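Black matte finish vs glossy panel: fingerprints, storage, labeling
Butero Workshop Forum > Small Devices > Handling and Storage

Estow_bench
Sunday
I'm sorting a drawer of small black rectangular devices and need a layout that survives more than a week. My plan is to unpack everything onto a white tabletop, one unit at a time, glossy side up, then log it. White shows a dark device's outline well, and the small screws too.

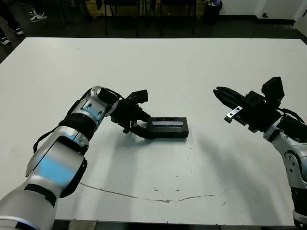 What should a glossy panel be wiped with?
Use a dry microfiber cloth first, then a barely damp one if marks remain.

Kao50
Disagree with glossy side up. Dust settles on it while you're typing the log entry. Put down a lint-free mat and go face down.

Yee-man Liu
Face down on a mat is how I scratched two panels. One grain of grit is enough. Tilt the unit under a lamp instead – streaks show at a low angle and vanish when you look straight down.
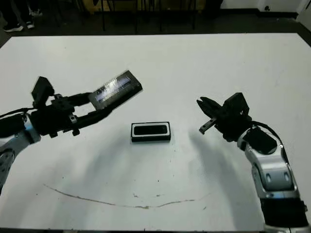 Glossy face tilted up, smaller black piece flat on the table.

Kao50
Then the mat was dirty. A clean one doesn't scratch.

Estow_bench
Going with face up and a cover sheet. Second question: labels. Paper ones peel within a month in my drawer. The list runs to 3,000 entries for the whole shop, so I don't want to redo them.

Vilhjálmur Overgaard
Polyester labels, on the short end, never on the back. Numbers only. We have 2,000 on the shelves at Flalska and lost very few. Clean the spot with alcohol and let it dry before applying. As for the table, mine is white too and it has aged badly. 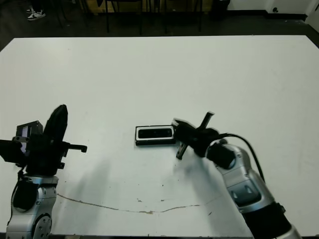

I would still pick white again. Specks can be wiped or ignored, but a crack collects dirt, so fill it before you set small parts near it. Two-part filler, sanded flush.

Kao50
Gray laminate hides all of that.

Vilhjálmur Overgaard
It also hides black screws. I tried it in November and went back.

Estow_bench
Ordering polyester. Will keep the white top and report on the labels.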